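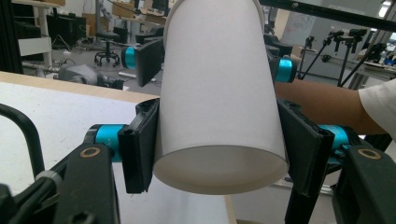 A paper cup held upside down between black finger pads, two pairs of them.

Trestix hand-held gripper kit: review
Posted 3 September 2021 by Ramesh Katiyar

I don't trust kits that call themselves "workshop ready". The last one I bought under that banner arrived with half its screws in the wrong thread, so I came to the Trestix with my arms folded. Rekha Pal and I built two of them over a few evenings in July, in the shared workshop where we both rent bench time, and I have been using mine on and off ever since.

The box says assembly takes an afternoon. It took me 16 hours. Some of that is my own slowness, but a good part went on the manual, which shows the left and right arms as mirror images and then numbers the parts as if they were the same. Rekha spotted this before I did and finished well ahead of me. I had to strip one side back and start again.

The pads are black plastic plates with a raised lip along the edge, and they are better than I expected. The lip stops thin things from sliding off the side. Behind them are the cyan joints, which look like something off a child's bicycle but move smoothly enough. The bronze-coloured bushings in the arms needed easing with fine paper before mine would turn freely. Rekha's went straight in. Make of that what you like.

Paper cups are my standard test because they tell you quickly if you are squeezing too hard. Getting the pads to close evenly is fiddly. One side of mine wanted to arrive first, and it tipped every cup over until I had reset the linkage, a job the manual covers in a single line. Passing a cup from one gripper to the other is harder again, and I would not believe anybody who says they managed it on the first evening.

Wado sell a cheaper kit with foam pads. I borrowed one for a week and the foam began to peel on day 7, so I can't recommend that either. The Prorier is said to be stiffer, but I haven't had my hands on one and won't guess.

Spares are my main worry. I asked Trestix for a replacement joint and got an automatic reply with a ticket number, 1463, and no joint. Lodhi list the pads but were out of stock both times I looked.

Would I buy it again? At the sale price, perhaps. At full price I would want a corrected manual and some sign that the parts desk has a person at it. Three stars, and the third is for the pads.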